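Coin Club Notes, Flirisstead

The March meeting moves to the upstairs room at Delmont, so bring your own lamp and, if you value your knees, your own cushion. The theme is coins of 1865, which should keep the three-cent nickel faithful happy and the rest of us polite. Tables open at 7.
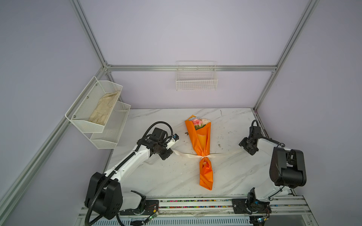 One member asks whether a cleaned coin may be shown. It may, on the understanding that everyone will notice and that some of them will sigh.

Dealer space has gone to Stumar, who are bringing 14 trays and a scale that agrees with other people's scales. The club auction runs to 115 lots, several of them old friends by now. Lot 7, the holed half dime, is back once more.
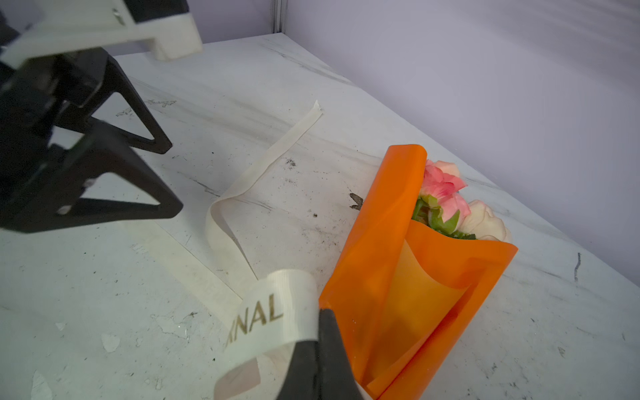 Bids may be left in writing, in figures a stranger could read. Last year's sevens were a disgrace. 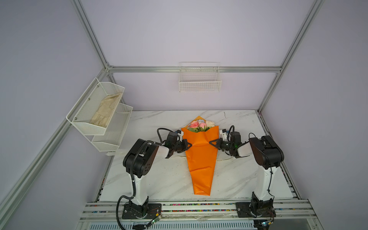

The prize for best exhibit is still a Su coin cabinet, second drawer sticking as before. Labels count toward the score, and so does presentation, within reason. Crinkled orange paper like that does wonders for pink roses and nothing at all for a worn copper cent. Plain gray felt will do. Entries close when the tea urn goes on.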